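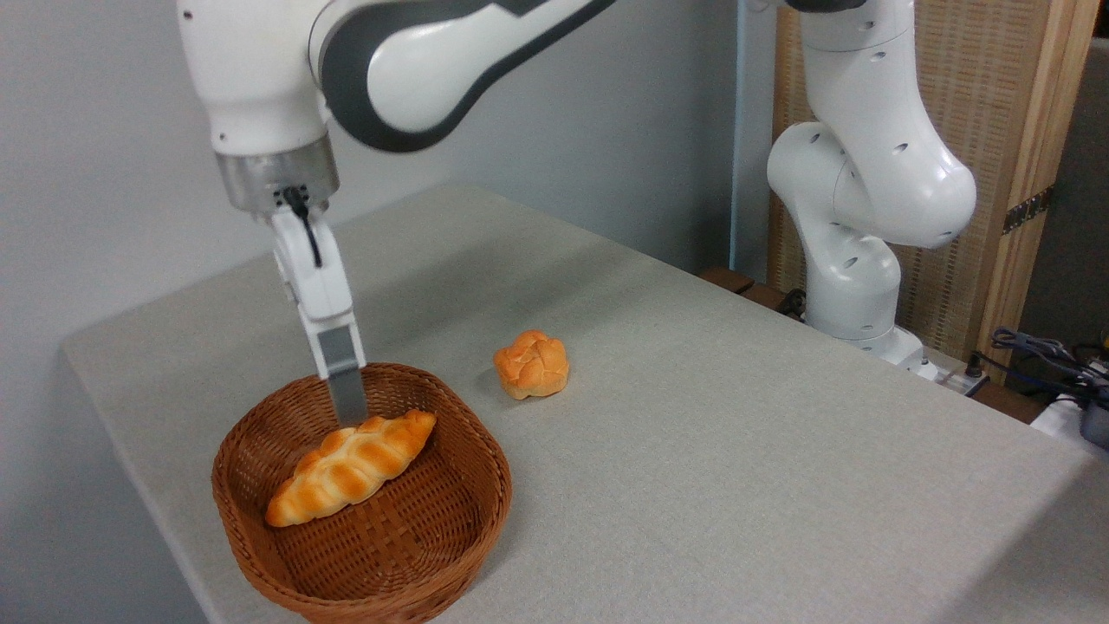

Figure 2. Bread task at the Plenville station, left gripper above the braided loaf in the basket.

4.3 Failure during basket picks

We ran 200 trials of the bread task in September, and 23 ended in a protective stop. All but two of the stops came while the left arm was reaching into the basket. The log shows the same sequence each time: the fingers went below the rim, one fingertip pressed on the weave, and the wrist force passed the 30 N limit before the gripper began to close.

The cause was the rim height in the planner. It had been measured on an empty basket at Trusthorpe and never updated after the cloth was added to the table. The wicker also gives a little under load, so contact built up slowly - the controller read it as a light touch on the crust and kept going down.

Rolls lying on the table were not affected. Sarahí Camacho re-measured the rim with the cloth in place and lowered the contact threshold for the last part of the descent.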